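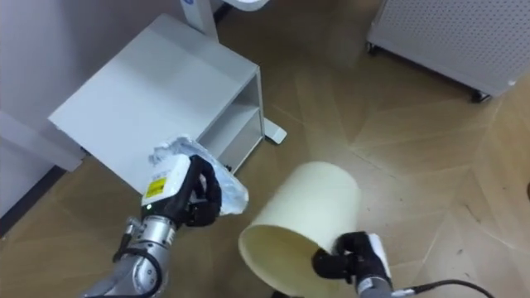 Thread on the bimanual planner rewrite, mostly for whoever picks up the Plimuvura stack after me. The old version planned each arm separately and merged the trajectories afterward. Fine for pick and place. Bad for bin liners, where the left hand has the bag, the right hand has the bin by the rim, and the bin is tipped on its side with its mouth toward the floor. Both wrists want the same space next to the cabinet.

The new version plans both arms as one system with a shared clock. If one arm has to slow down, the other slows down too. Tae-yang Sung wrote the time scaling. I wrote the part that decides when to give up.

Perception: we stopped trying to get a mesh for the bag. Translucent film gives garbage depth, and every filter we tried either deleted the bag or turned it into a solid block. Now it's a 2D mask plus a loose keep-out volume attached to the gripper. Crude. It plans.

The bin is easier. Fit a cylinder, find the open end, track the rim. The fit flips end for end when the opening faces away from the head camera, so the tracker carries the last good axis forward and refuses any jump past a threshold. The threshold is in the config file. Please don't hardcode it again.

Regression set is 257 logged episodes, replayed offline. Current build has 4 planner timeouts, all with the elbow near a joint limit. Deok-su Won thinks the seed poses are the problem. I think it's the collision margin on the cable side. We'll run both.

Tooling note: Gredov now shows the two arm timelines stacked, with contact events on the same axis. Seo-ah Do added it in August and it has saved me more time than the planner has.

Known issue: if the grasp on the rim slips, the bin pose updates but the attached collision object doesn't. The planner then avoids a bin that isn't there. Patch is in review with Ga-eun Son.

Next up is replanning mid-motion without a full stop. The branch is open and the tests are red.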